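Meesuk Institute hosts panel on labor migration agreements

Nattawut Sangkhawat, Senior Policy Fellow at the Meesuk Institute, was one of the speakers at the public discussion "Open Doors, Closed Files: Seasonal Work Permits After the March Agreement," held on Tuesday, May 29, 2018, at the Trastach Center in Mevden.

The agreement, signed in March, allows seasonal workers to change employers once during a permit period and sets a limit of 35 days for deciding on applications. It also requires that contracts be provided in a language the worker can read.

In his opening remarks, Mr. Sangkhawat presented the main findings of the Institute's recent paper on the first weeks of the agreement. The paper draws on interviews with 326 permit holders and 15 labor inspectors. He noted that most applicants had received a decision within the time limit, but that few of them knew they were now free to move to another employer. 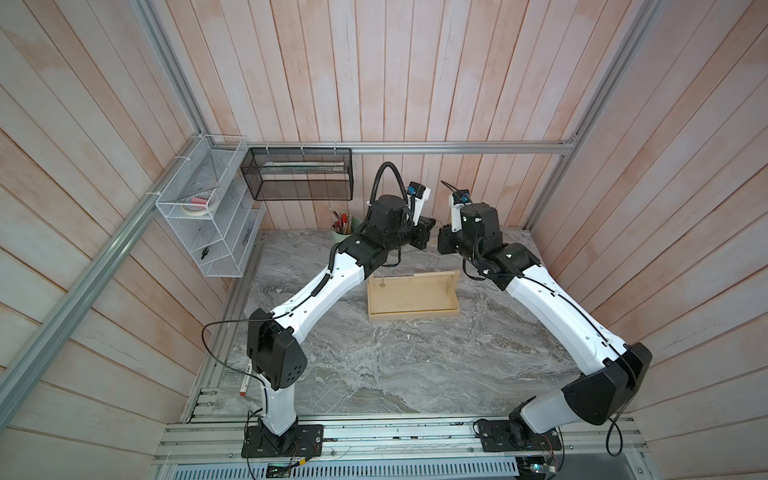
Two robot arms mounted side by side above a work surface.

"The right to change employers has little value if it is written only in an annex," Mr. Sangkhawat said. He called on the signatory governments to print the rule on the permit itself and to open a joint complaints office before the next season begins.

The other panelists represented the Mevden Chamber of Employers and the Juvidetti Legal Aid Network. The Chamber's representative expressed support for shorter procedures and asked that small farms be given more time to meet the new housing standards. The Network's representative described delays in appeals and urged that workers be permitted to remain in the country until their cases are closed.

The discussion was followed by questions from the audience, many of which concerned family visits and the transfer of pension contributions. The event was attended by 85 guests, among them members of the regional assembly and the consular corps.

The paper is available from the Institute's publications office on request.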